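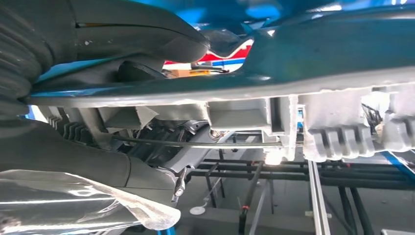
Culmont Low-Profile Drain Channel, Series 8

The Series 8 is a shallow channel drain for patios, garage aprons, and walkways where there is little depth to work with. Sections are joined end to end, set in concrete, and covered with a drop-in grate. The channel carries surface water to a bottom or end outlet.

Sections

Each section has a rounded floor, which keeps water moving at low flow and leaves less silt behind than a flat floor does. The side walls have outside ribs that lock into the concrete. Sections are supplied neutral (no built-in fall) or sloped. Sloped sections are numbered 1 through 11 and must be laid in order, with number 1 at the high end. Neutral sections may be placed at any point in the run, provided the trench itself has fall.

Joints

Tongue-and-groove ends. A bead of sealant is required at each joint if the channel runs next to a building. Culmont supplies Idora joint sealant with all orders of 14 sections or more. For smaller orders it is listed under Accessories. Do not use silicone. It does not bond to the channel wall.

Grates

Slotted: general use, bare feet, bicycles.
Mesh: planted areas with heavy leaf fall.
Solid cover: access points only. Does not admit water.

Grates are held by a spring clip at each end. The older screw-down grate (Series 6) does not fit the Series 8 frame.

Load

Foot traffic and passenger cars with the slotted grate. Foot traffic only with the mesh grate. For delivery trucks, see the Pirer heavy-duty channel.

Installation notes

Set the top of the grate slightly below the finished surface. Leave the grates in place while the concrete is poured, or the walls may bow inward. Tape over the slots first. Runs of up to 19 sections can drain to a single end outlet. Longer runs need a second outlet or a catch basin.

Cleaning

Lift the grates in spring and again after leaf fall. Flush from the high end. Empty the silt basket before flushing.

Ordering

Outlets, end caps, and silt baskets are sold separately. Orders for the western region are filled from the Siriwardena warehouse. Sloped sets ship as a complete run; single sloped sections can be ordered as replacements only. For layout drawings or trench depth tables, contact Thongchai Kaewmanee, Technical Sales.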